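Flip-top jar

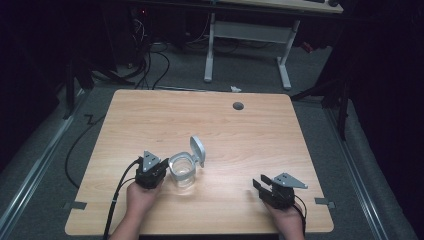 Vol. 17, p. 439

A flip-top jar is a small container closed by a lid that stays joined to the body or collar by a hinge. The body is usually short and cylindrical, made of clear glass or plastic. The lid is commonly molded in one piece, with a tab at the rim where a finger or tool can lift it.

Design

Two main types are in use. In the first, a thin strip of plastic – known as a living hinge – bends each time the lid is opened. In the second, a separate pin carries the load. Some hinges hold the lid upright when open, leaving the mouth clear for filling. A small lid can be closed by pressing down on the side opposite the hinge until the rim snaps into place.

Testing

Morais (see Sources) proposed a bench test of 1000 opening cycles, with the jar standing on a level tabletop and the lid checked for cracks along the fold.

Uses

Typical contents are spices, beads, tablets and cosmetic creams. Glass bodies are heavier than plastic ones and tip less easily when the lid is raised.

Sources

Morais, Ilídio. Small Closures. Silovano, April edition.

See also: Bail jar; Screw cap; Snap closure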